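Demonstration collection (robot learning)

Demonstration collection is the gathering of recorded examples from which a robot control system is trained.

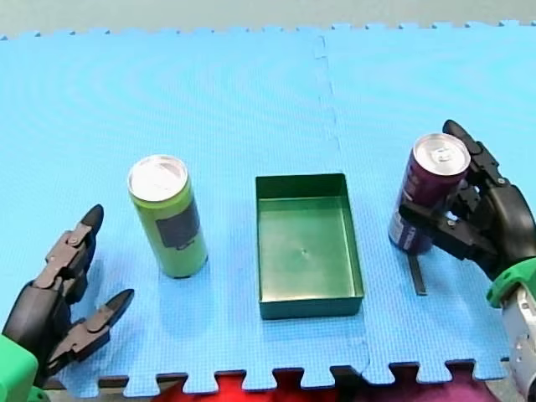 Overview

In robot learning, a demonstration is a recording of a task carried out under the direction of a person. It normally joins what the robot's cameras registered with the position of every joint and the commands sent to the motors, all stored against a common clock. A set of such recordings is used to train a policy, the part of the software that decides what the machine should do next from what it currently senses. The general method is known as imitation learning, and its simplest form, in which the policy is fitted directly to the recorded commands, is called behavior cloning.

Demonstration collection differs from the gathering of text or photographs in that suitable material seldom exists beforehand. Each recording has to be made on a machine, or on a close simulation of one, and takes at least as long as the task itself. Time is also spent on resetting the objects, checking the recording and repairing hardware.

Typical arrangement

A collection station usually consists of one or two arms facing a work surface, one or more fixed cameras, and a place for the operator. Arms may end in simple two-jawed grippers or in hands with several jointed fingers. Hands allow a wider choice of grasps but have more joints to command and record, and the operator needs longer training.

Work surfaces are often covered with a soft material such as interlocking foam matting. The covering protects fingers and objects during a poor approach and gives the cameras a fairly even background. Household goods are common as test objects. Beverage cans are widely used: they are cheap, differ in height and width, and carry printed surfaces that look different from each side. A shallow tray or box generally serves as the destination in placing tasks.

Methods of control

Teleoperation is the most common method where hands are used. The operator wears gloves or holds tracked controllers, and the measured movement is converted into commands for the robot. Because a human hand and a robot hand differ in size and proportion, the conversion, called retargeting, must decide which features of the movement to preserve. Most systems give priority to the distances between the fingertips.

A second method uses a leader arm, a lightweight copy of the working arm that the operator moves directly. In a third, called kinesthetic teaching, the operator takes hold of the robot and guides it by hand. Kinesthetic teaching needs little extra equipment, but it is awkward with two arms and places the operator's body in view of the cameras.

Collection procedure

A recording of one attempt is called an episode. Before each episode the objects are set out according to a plan, which may specify positions exactly or only define an area within which they are to be placed. The operator starts the recording, performs the task, and marks the result as a success or a failure. The objects are then reset.

Variation is introduced on purpose. A policy trained on one can in one position tends to learn that position and little else. Plans therefore call for changes in the type of object, its distance from the tray, the hand that is used, and the lighting. In two-handed work the plan may also state what the idle hand is to do, as an unplanned resting position can be learned along with the task.

The Sestska collection

The Sestska collection is a set of two-handed pick-and-place demonstrations compiled by the firm Soltia under the direction of Samah Sqalli. Its first release contained 243 episodes, of which almost 200 were marked as successful. Recording was carried out at 2 stations by operators using gloves and the firm's retargeting software, Skelel. A second release, issued in December of the same year, added episodes in which the operator recovered from a missed or slipping grasp.

The operating manual for the collection was written by Ermelinda Teixeira. It requires each new operator to complete 3 supervised sessions before any episodes are accepted, and it directs that failed attempts be kept and labeled. Later projects at the firm, among them Shehata, adopted the same labeling scheme with minor changes.

Review and labeling

Completed episodes are reviewed before training. Reviewers look for dropped camera images, gaps in the joint record, and differences between the clocks of separate devices. Long pauses at the start and end are commonly trimmed. Many collections also attach a short written instruction to each episode, such as "put the can in the tray," so that one policy can be trained on several tasks.

The treatment of failures varies. Some groups discard them. Others keep them for training a separate model that judges whether an attempt is going well, or retain only those in which the operator corrected the error and finished the task.

Limitations

Demonstrations reflect the habits of the people who gave them. Two operators may approach the same object from different sides, and a policy fitted to both may hesitate between them. Operators using gloves generally receive little or no sense of touch, with the result that grasps are often firmer than the task requires. Thin-walled objects may be dented, and are replaced when their shape has visibly changed.

Recordings are also tied to the hardware on which they were made. Transfer to a hand with a different number of fingers, or to cameras mounted elsewhere, usually calls for further collection on the new equipment.

See also

Behavior cloning
Imitation learning
Motion retargeting
Teleoperation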